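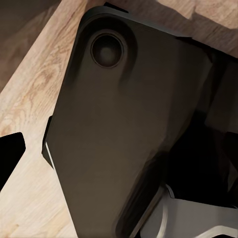
Teaching a kitchen arm by hand: tips for picking up, carrying and putting down

These notes are for anyone who has an arm at the worktop, or a simulated copy of one on the computer, and wants to show it a job. They cover both ways of doing it: moving the arm yourself with your hands on it, and driving it from a controller. Most of the advice is the same for both.

Start with something flat

Phones, chopping boards and closed books are good first objects, and harder than they look. A phone lying on its back or its face gives the fingers very little height to close on. Come in from above with the fingers open along the two long sides, and line the gripper up with the phone before you go down. If the phone lies at an angle, turn the wrist to match it while you are still well clear of the surface. Turning at the bottom scrapes the wood and pushes the phone round.

Dark phone cases and dark fingers are hard to tell apart on a wrist camera. Turn up the light on one side until you can see where the case ends. In a simulator, move the lamp. Ajith Lobo, who wrote the Votell setup sheet we use, puts his light on the left and leaves it there for the whole session so that the shadows don't change halfway through.

Keep the camera bump out from under the fingers. Grip further down the body, where both sides are straight.

Moving the arm by hand

Hold it at the wrist and just above the elbow. Pushing only at the wrist makes the elbow swing out, and the arm will copy that swing every time it repeats the job.

Go at the speed you would like it to work at, then a bit slower for the last part. Stop for a short count before you close the fingers. That pause gives you a clear point to cut the recording at later.

If you bump something, carry on and finish, then mark the run as spoiled. Stopping in the middle leaves a half-run that is easy to mix in with the good ones by mistake.

Driving it from a controller

Set the scaling low. On the Plarnow handset we keep it at 52 out of 100, and new people go lower. Rest your forearm on something. A tired wrist shows up as a wobble in the recording long before you feel it.

Check two views before you close the fingers. The wrist view tells you about the grip, and the wide view tells you what the elbow is near. People who only watch the wrist view knock into cupboards.

Look over the worktop first

Walk your eye along the route before you record anything. Wall cabinets with bar handles along the bottom are the usual trouble, as the forearm passes just below them. Corners are next. In an L-shaped kitchen it is tempting to put things at the inside corner, and that is fine for light objects, but plan the way out as well as the way in.

Shiny steel worktops reflect whatever stands on them. A stack of brown paper bowls will have a second, upside-down stack under it, and a beginner at the controls will sometimes aim too low. Use the rim of the top bowl as your guide and ignore everything beneath the base.

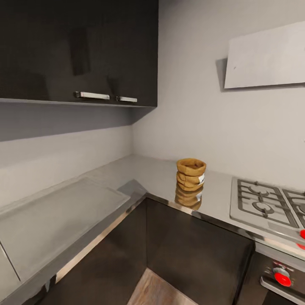

Crinkled rims are also uneven, so don't try to pinch a single bowl out of a stack on your first day. Show the arm how to move the whole stack, gripping it from the sides with light force. If there is a label on it, keep the label facing the same way each time until the arm can do the job, then start turning the stack a little between runs.

Keep the route away from the hob. Pan supports stand up higher than the worktop and catch low fingers, and knobs on the front edge are easily nudged. For real kitchens, switch the hob and oven off at the wall before anyone drives the arm.

How many runs

For one object in one place, Kátia Bragança gets a usable result from 52 good runs. Her bowl-moving set, made in Guimarães, ended up at 539 because she varied the starting position. Don't set out to make 1000 of anything until you have trained on a small batch and watched the result - a bad habit in the first few runs will be in all of them.

Saving and naming

Name each run with the object, the start position and your initials. Forov drops anything after the second space in a file name, so use hyphens. Save the spoiled runs in their own folder. They are handy when you want to teach the arm how to recover from a poor grip.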